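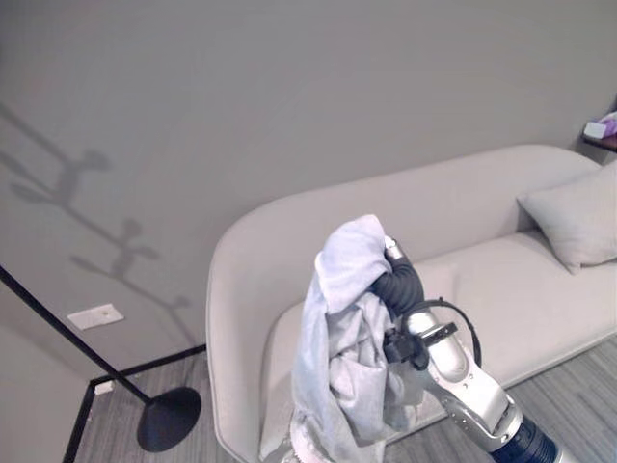
Section 4: Sharing the Lounge Round with Your Arm Unit

Reading time: 7 minutes

By the time you reach this section, your unit should be charged, named and able to find its own way from the linen room to the first lounge on its list. If it can't do that yet, please go back to Section 3 and run the route setup again. It's a bit of a chore, we know, but everything that follows depends on it.

The lounge round is the job most properties hand over first, and it's a good one to start with. It covers picking up throws, cloths and covers from sofas and chairs, carrying them to the soft-goods bin, and leaving the seat clear for the attendant who comes behind. The attendant still does the smoothing, the cushions, the spot cleaning and the final look around the room. In the first few weeks that final look matters more than anything else in this guide.

Before the first shared round

1. Choose one lounge to begin with. A quiet one is best, with a sofa, carpet on the floor and enough space for the unit to turn. At our training property in Clemavstead we start new teams in the small lounge off the west corridor, and they stay there until everybody on the shift has run the round at least twice.

2. Walk the room with the attendant who normally cleans it. Bring the panel with you. Ask that person which things get moved, which things never get moved, and where guests tend to leave their belongings. Type the answers into Room Notes in plain words, the way they were said to you. The unit doesn't read Room Notes, but the next attendant will.

3. On the panel, open Room, then Fixed Items, and mark anything tall or easily tipped. Floor lamps belong on this list, and so do side tables, plant stands and coat trees. The unit slows down near a fixed item and keeps its elbow on the far side of it where it can.

4. Set the soft-goods bin where the attendant can reach it without stooping. The unit will manage any height on the bin chart. Your people's backs should decide this one.

5. Put the stop pendant around the neck of the person working the room. Please don't leave it on the cart.

CAUTION: Low outlets and connector plates along a baseboard often have something plugged into them in the evening that wasn't there in the morning. Check for trailing cords before every round, even in a room you know by heart.

Teaching the pickup

The unit arrives knowing how to lift a cloth from a flat seat. What it doesn't know is your furniture, so you'll want to give it a little time with each sofa. Curved armrests and rounded backs take longest, and pale cloths on pale upholstery are the ones it is most likely to hesitate over. Be patient with it the first day or two! Hesitating is what we want it to do when it can't tell a throw from the cushion underneath.

1. Lay one cloth on the seat, fairly loosely. There's no need to arrange it.

2. Press Teach, then Soft Item, and step back behind the yellow line shown on the panel map.

3. Let the unit close its fingers on the cloth and raise it. A good grip bunches the cloth near the top and lets the rest hang in folds over the seat. Creases at this stage don't matter in the least, as everything in the bin goes to the laundry or gets refolded by hand.

4. Watch the lower edge. If it is still resting on the seat when the arm begins to travel, press Higher once and repeat the lift.

5. When you're happy with it, press Keep. If you aren't, press Again. There is no limit on Again, and nothing is recorded against the attendant for using it.

6. Repeat with the cloth in two or three different places, including one close to the armrest and one close to a throw pillow.

NOTE: If the unit picks up a pillow along with the cloth, don't tug it out of the fingers. Press Open on the pendant, wait for the tone, and take the pillow once the fingers have finished moving.

NOTE: The cable running from the hand down the side of the arm needs its slack. It may look untidy to a housekeeping eye, and we've had more than one tied up neatly with ribbon. Please leave the loop as it is, or the wrist can't turn fully.

Who does what

We're asked about this more than about any button on the panel, so we'd like to spend a moment on it. The round is divided as follows when the unit leaves our Skindela workshop, and you can change it under Shift, then Division of Work.

Arm unit: lifts soft items from seats, carries them to the bin, reports anything it declined to lift.

Attendant: checks for guests' belongings before the unit enters, deals with declined items, resets cushions and throws, vacuums, wipes down, releases the room.

Supervisor: reads the declined list at the end of the shift and updates Fixed Items.

You'll notice that the attendant goes in first. An earlier version of this guide had it the other way around, and attendants at Clemavstead asked us to change it. They were finding phones and eyeglasses in the bin, tangled up in throws, and then having to explain it at the front desk. They were quite right, and the order was switched in the December update. If your panel still shows the unit entering first, it is running old software and should be updated before you go any further.

Expect the rhythm of the work to feel odd at first. People who have cleaned a room the same way for years will have a path through it, and now there is something standing partway along that path. Some teams let the unit finish the whole lounge while the attendant does the corridor. Others prefer to work the same room, one end each. Both are fine, and we'd gently suggest letting the attendants choose.

There's also the matter of time. The unit takes longer than a person does to clear a single sofa, and it isn't meant to race anyone. What it saves is bending and carrying, which come at the end of a shift as much as at the start. Please don't shorten an attendant's room allowance during the first month. The Ingvarsson settings sheet that came in your welcome folder has a page for writing down the old allowance and the new one side by side, and it asks for the attendant's initials as well as the supervisor's.

CAUTION: Never ask an attendant to work within the arm's reach while it is carrying. If the room is too small for both, the room is too small for a shared round.

Messages you may see during the round

524: Item declined. The unit couldn't decide whether the item was loose. Pick it up by hand, or press Skip.

Grip lost: The cloth has slipped. Leave it where it fell and press Again.

Cable check: Look for a snag along the side of the arm. Free it with the unit stopped, then press Resume.

Hand service due: Appears after 1,000 lifts. You can finish the shift, but book the service within 24 hours. Finger pads are supplied by Kivelico and come in the gray envelope at the back of the spares box.

When the round is finished, send the unit back to the linen room with Home and hang the pendant on its hook to charge. Empty the bin before the unit is parked in front of it. Section 5 covers dining chairs and benches, and should wait until your team is comfortable with everything above.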